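Deolinda Salgado
2018-10-26

OK, I have to talk about buns. I have been baking every free evening and I have thoughts! Short thread, lots of butter.

It started with the bakery counter at Hondby, where I ate something round and shiny with a crackly brown top and could not stop thinking about it on the walk home. I went back the next morning and bought 2 more. For research.

Then I went digging for a dough that would give me that top. The one I settled on starts with 495 grams of flour and uses 160 grams of butter, cold, folded in by hand. Yes, it's a lot. Yes, you want all of it.

The full batch weighed 948 grams on my scale before the first rest. I write the weight on a strip of tape on the lid every time now, so when a batch comes out heavy and bready I can go back and see if I got sloppy with the flour.

What I love most is the color. Streaky gold and dark brown on top, pale and creamy down low. If a bun is one even tan all over, I feel a little let down (I still eat it).

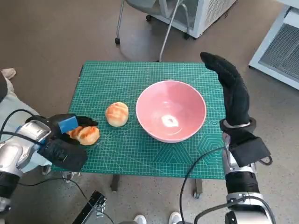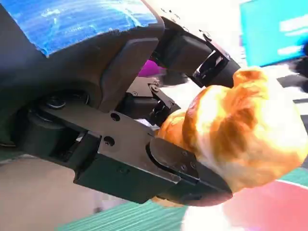
For the glaze I do one egg yolk plus a spoonful of milk, brushed on once, then a ten minute wait, then brushed on again. The second coat is where the dark streaks come from! I skipped it one time to save a few minutes and the whole tray looked sleepy.

Croissants are a different animal and I'm still learning. My first ones leaked butter all over the tray. The second lot held together after I gave the dough a whole night in the fridge and stopped poking at it every hour.

Rolling tip I picked up from the Clemum baking forum: quarter turn, roll, quarter turn, roll, and if the dough springs back at you, walk away for fifteen minutes. Go fold some laundry. It'll be so much nicer when you come back.

Someone asked about bowls. Wide and fairly deep is what I like for buns at the table, because you can pile them up and throw a cloth over the top. Mine is from Frade, bought ages ago, and it has a chip on the foot that I turn toward the wall.

Day-old buns: split, toasted cut side down in a dry pan, a little salted butter, sour cherry jam. I'd bake a batch the day before just for that.

Day-old croissants: slice lengthwise, five minutes in a hot oven, cheese. Please try it with the sharpest cheddar you can find.

Next up is a version with orange peel in the dough for the Nerker holiday bake swap in December. I want to get one test batch in before then. If you've put citrus in a buttery dough and it stayed flaky, tell me how much peel you used!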